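Film Production module, second-year project report
Student: Buppha Phetsri
Project title: Does a "filming has begun" announcement tell us anything? The case of Vallar

1. What I set out to do

My project follows the early publicity for Vallar, a low-budget thriller shot mostly in and near Ploststead. I picked it because the director, Eskil Backlund, agreed to answer questions by email, and because the production company, Kaewkla, put its press notices on its own site where I could save them. I wanted to see how much of what was announced at the start of the shoot matched what took place during it.

I should say that I began with a low opinion of these notices. They nearly all read the same way. The cast is "rounded out", the script is "gripping", and everyone is "thrilled" to be working with everyone else. My tutor warned me against choosing a subject I had already made my mind up about, and that was fair.

2. Material

I had 6 notices from Kaewkla, the call sheets Backlund was willing to share (with phone numbers blacked out), and his emails. I also spent time with the second unit at the Stadard building, mainly keeping the continuity notes. I have not seen the finished film and make no claims about it.
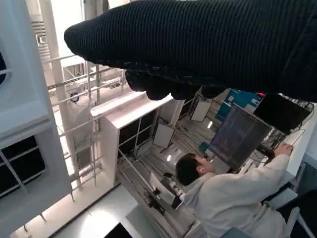 The first notice went out in June and said principal photography had started "across the region". The call sheets for that fortnight list two addresses, both in Ploststead and both within walking distance of the station. I asked Backlund whether that counted as a region. He wrote back that the wording came from the sales people and that he hadn't read it until his sister sent it to him.

The same notice named four cast members. One of them never appears on any call sheet I was given. This may mean that the part was recast, or simply that I wasn't given every sheet, so I have left it out of my findings, although I have my suspicions.

3. The crowd scene

The third notice promised a market square sequence with 300 extras. I was looking forward to this one as it seemed the easiest claim to check. The call sheet for the day has a line for "crowd" and no number beside it. The catering order does have a number, but it covers crew as well, and caterers are told to allow for seconds. Backlund's answer was that a good crowd scene depends on where you put people and what lens you use. I accept that as a point about directing. It doesn't answer the question.

The budget was a similar story. A later notice mentioned a £3000 grant towards local training, and I could find no trace of how it was used apart from a line saying that trainees had been "embedded in all departments". I met two trainees. Both were in costume, and both were mending hems.
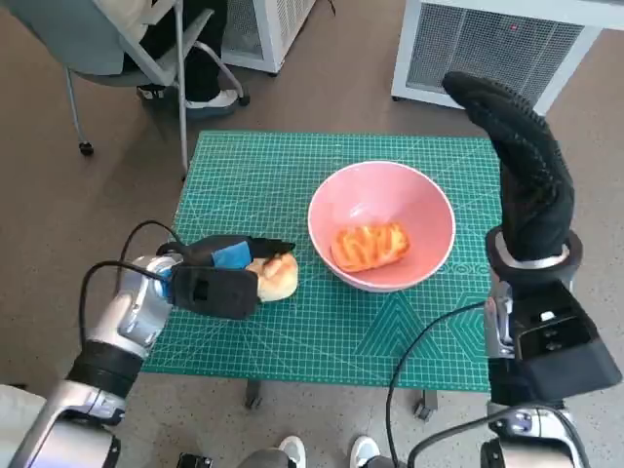
4. What I think it shows

Nothing I found was a plain lie. The notices are written before the work is done, by people who aren't doing it, and for readers who want to buy or sell something. Film sites then copy them out nearly word for word. I compared the first notice with the versions printed elsewhere and the only changes I found were to the headline, plus one misspelling of Backlund's surname.

I am less sure than I was that this matters much. Backlund's view is that a notice is a kind of flag, put up so that distributors know the film exists, and that hardly anyone reads it for facts. That would be more convincing if reviewers didn't later quote the same lines as background.

5. Problems with the project

My sample is one film. The director chose which papers I saw. I also got on well with the second unit and probably went easier on them than on the sales people, whom I never met. If I did this again I would ask Kaewkla for the full set of call sheets at the start, in writing, and would compare Vallar with 2 other productions of the same size.

Report handed in January 17, 2019. Copies of the notices are in the appendix, and the emails can be read on request, with Backlund's agreement.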